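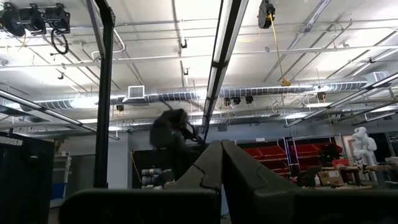 Dale Li

机器人的手叫夹爪。最简单的一种叫平行夹爪，有两根手指。手指合拢，东西被夹住；手指张开，东西被放下。它没有手心，也没有手腕上的皮肤，能感觉到的东西比你少得多。

我们在 Vakodcombe 共享工坊搭一个双臂工作台，项目名叫 Zorar。任务只有一项：收拾碗碟。下面按搭建的顺序讲。

第一步，搭架子。架子用铝型材。铝型材是一种带槽的铝条，螺母可以在槽里滑动，滑到合适的位置再拧紧。好处是装错了能改。我们的架子改过 4 次，木头台面没有换过。

第二步，装手臂。手臂由连杆和关节组成。连杆相当于你的上臂和前臂，关节相当于肩膀和手肘，每个关节里有一个电机。底座必须夹紧在架子上。底座晃动 1 毫米，手臂末端会晃动得更多。你可以拿一根长尺试一下：捏住一头轻轻转，看另一头移动多远。

第三步，走线。电机需要电，也需要信号，所以每条手臂上都有线。线要留出余量。太短，手臂伸直时会把插头拔出来；太长，会挂住桌上的东西。

第四步，教动作。程序把一个动作存成一串数字，每个数字是一个关节的角度。Marichka Lytvynenko 负责这部分，她存的第一个完整动作有 231 行。

粉色的盘子立在木头碗架里，两边各有一只夹爪。盘子竖着放，对夹爪比较方便，因为盘子边缘很薄，两根手指可以从两侧靠近。碗要难一些。碗口是圆的，碗壁是斜的，夹得太浅会滑，夹得太深会碰到碗底。 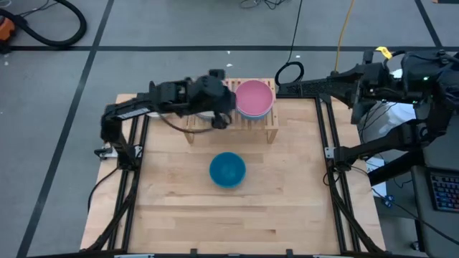
两条手臂共用一张桌子，还有一个问题：它们可能撞在一起。程序在每次移动之前都要计算两条手臂之间的距离。我们规定的最小距离是 43 毫米。小于这个数，两条手臂都停下，等人来检查。

十月份我们做了一轮测试，一共 117 次，每次只拿一个盘子。失败的原因多数是位置不准：盘子歪了一点，手指就碰到了边缘的外侧。解决的办法是先看再动。摄像头拍下盘子，程序算出盘子的位置，然后手臂才出发。

几个词，记住以后看别的机器人也用得上：
夹爪：手臂末端用来抓东西的部分。
关节：可以转动的地方。
连杆：两个关节之间的硬杆。
底座：手臂固定在架子上的部分。

如果你家里或学校的工坊也有机械臂，通电以后，手不要伸进它能够到的范围。要挪盘子，先请大人按下急停按钮，等手臂停稳。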